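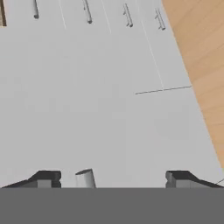 Oltisley Chores Group, minutes, 16/07/2026

Apologies from the Hullow lot. I took the notes again, so blame me for the spelling.

We talked drawers first. Last month's Jaletura run was 1,000 tries in simulation and 277 opened cleanly. Better than January, but I still wouldn't let it near my kitchen! Then on to coffee — most of us think weighing the beans will come before pouring. 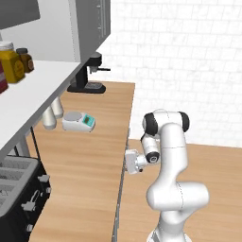

Simulated coffee counter, with the arm and the scale.

Lam wants 24 more runs before we talk about real crockery. Agreed, with some grumbling (mine).
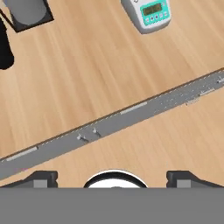 Can it tidy up after itself yet?
Not reliably, so for now a person still does the wiping down.

Next meeting same room, bring biscuits.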